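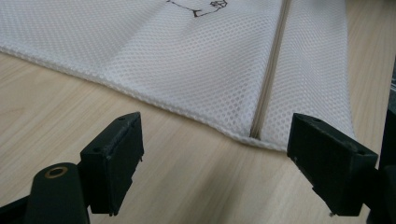 Search the archive
Search this list
Go
Advanced search

Subject: Re: [demo-collection] zipper episodes, start pose and discard rule
From: Lev Hrytsenko
Date: 2021-02-17

Elli Aaltonen wrote:
> We have 338 episodes on the mesh bag with the hand-held gripper.
> Khải wants to know whether we can mix them with the remote-control
> set from Bredanley. Also, do we keep the episodes where the first
> grasp misses the hem? Châu has been throwing them out and Đức has
> been keeping them, so the two halves don't match.

Keep them, provided the operator recovers without putting the tool down. A missed grasp followed by a second attempt is useful data. If the tool leaves the hand, discard the whole episode; trimming it leaves a jump in the pose track that the filter won't catch.

On mixing: not yet. The remote-control episodes run slower and have long pauses before each close command. When we combined the two for the towel task, the policy learned the pauses and stalled above the cloth. Resample the Bredanley set first, drop any idle stretch longer than 200 ms, then train on each set alone before joining them.

Start pose for the bag, so that both operators do the same thing:

- Bag flat on the table, zipper closed, bottom hem toward the operator.
- Fingers open, short of the hem, with bare table between them.
- Don't smooth the fabric between episodes. Ridges and folds stay as they fall.
- Approach the hem from the operator's side. Do not drag the pads across the mesh to find the edge.

The white mesh gives the tracker few distinct features up close. The wood grain helps, so keep part of the table in view on approach. Đức's episodes that begin directly over the fabric lose tracking more often than Châu's.

The target is still 2,000 usable episodes. Please log rejects with a reason code, even for aborted starts. I have 6 without one and can't tell whether they were tracking faults or operator error.

Khải, is the resampling script on the Kostier machine current?

Lev

Recent threads
Finger pad wear, replacement interval
Re: Pakport export drops last timestamp
Gripper width calibration after reassembly
Towel task: idle time before close
Hyvönen table height, final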